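TEXTILES AND HOUSEHOLD LIFE
Notes for week 2, Z. Sadeghi

Reading: Salehi, ch. 14 (skip the tables). Drustance handout is optional but it helps with the dye part.

1. Where we left off
Cloth used to be expensive. Weaving, spinning, all slow. A shirt got worn, patched, cut down for a child, then rags, then paper. Keep that chain in your head, it comes back on the midterm.

2. The Grusutby inventories
446 household lists, mostly farm families. Clerks wrote down linen before furniture. Why? Value, also easy to divide between heirs. Note the word "good" in front of shirts = kept for church. Black was hard to dye evenly and faded to brown or green, so a true black garment meant money.

3. Laundry
Big wash a few times a year, not weekly. You needed enough linen to last between washes, so a full chest = status. Lye from wood ash, then rinsing, then bleaching on grass. Neighbors helped, and it was owed back. Soap comes in later than people think.

4. Storage
Chests first, then presses, then drawers. Folding matters more once you have drawers. Compare the Uvuten letters, the daughter complains that everything comes out of the chest creased. Modern version is the stacking plastic bin, cheap and light, and you still have to lift one to get at teh other.

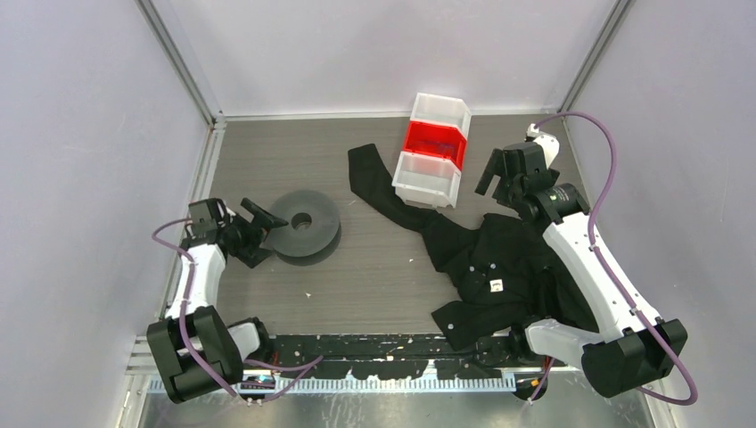 5. For next time
- Read Salehi to the end of the chapter
- One page on an object of cloth in your own home, who washes it, where is it kept
- Bring questions on lye, I rushed it
- October section meets in the same room

Spelling of place names varys in the sources, use mine.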